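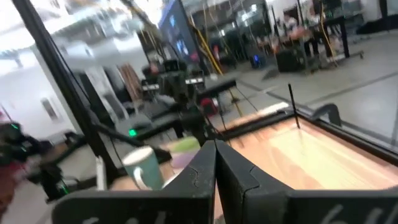

A shallow tray with a dark rim, and a mug with a white handle.

Unit 6: Bike Parking and End-of-Trip Facilities

Reading for this unit: the Grindavville parking survey (course packet) and the Gandero building plans. Bring both to the July session. We will mark up the plans in class, so print them at full size if you can.

Why parking comes before showers

Last unit dealt with the route to work. This one deals with the last few hundred feet of the trip and what the rider finds at the door. People who ride to work need to leave the bike somewhere it will still be at the end of the shift. Showers, lockers and repair stands all help, but a building that has them and no secure parking will see little use of any of them. When a budget only covers part of the list, fund the parking first.

Short-term and long-term parking

Short-term parking serves visits of 2 hours or less. It goes outside, close to the main entrance, where people walking by can see it. A plain inverted U rack set in concrete is enough. The rack should hold the frame in two places and let the rider lock the frame and one wheel with an ordinary U-lock. Racks that grip only the front wheel bend rims and should be marked as a fault on any plan you review.

Long-term parking serves employees and residents. It goes indoors or in a locked cage, under cover, with access by key card or code. Riders will accept a slightly longer walk from long-term parking to the elevator. They will not accept stairs. Several of the older buildings in the Grindavville survey put the bike room in the basement with a stair as the only way down, and those rooms were mostly storing office chairs by the time of the survey.

Laying out a room

Start with the door and the aisle, then fit the racks. Students nearly always do it the other way and end up with an aisle that two riders can't pass in. Allow 6 feet of length for a standard bike on a floor rack and keep the aisle clear of handlebars. Two-tier racks save floor area, but the upper tier needs ceiling height and a lift assist, and some riders will never use it. Keep part of the room as single-level floor racks whatever the total.
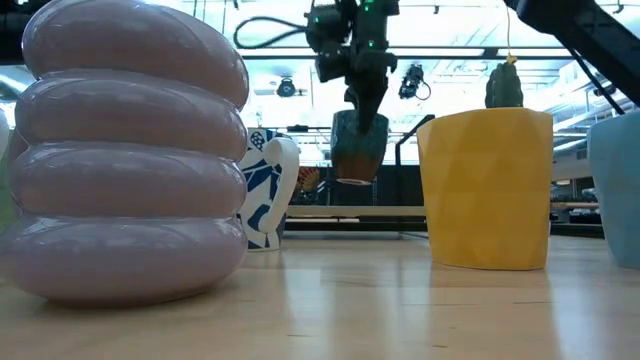

Cargo bikes and trikes need their own spaces. Put them nearest the door so they don't have to turn inside the room. The Gandero plans give them the far corner, past a column. Trace the path of a long-wheelbase bike through that room before class and mark where it gets stuck.

E-bikes add outlets and weight. Put outlets at the floor racks only. Charging rules vary by city and by building insurer, so check both before you draw anything.

Worked case: Rajput Building

The Rajput Building has 3,424 square feet on the ground floor that used to be a mail room and loading area. The first proposal turned all of it into bike parking. The second kept the loading door, used it as the bike entrance, and split the area between parking, a small changing room and a bench with a pump. The second was built.

Points to note from the drawings:

The door opens by push button from both sides.
The floor drains toward the street, and the pump bench sits on the dry side.
The changing room has 9 lockers for day use. Overnight use is not allowed, and the rule is posted on the inside of each door.
Lights are on a motion sensor with a long delay, after riders complained of being left in the dark while locking up.

Compare this with the Laromeo garage, where the cage sits on the upper parking level and riders share the car ramp. Look at the ramp slope and the sight lines at the turn.

Assignment

Pick a building you can visit. Sketch its bike parking, short-term and long-term, with dimensions. List the faults in order of what you would fix first and give a reason for the top two. If the building has no bike parking, sketch where it could go and show the path from the street. Two pages at most, sketches included. Hand-drawn is fine as long as the dimensions are readable.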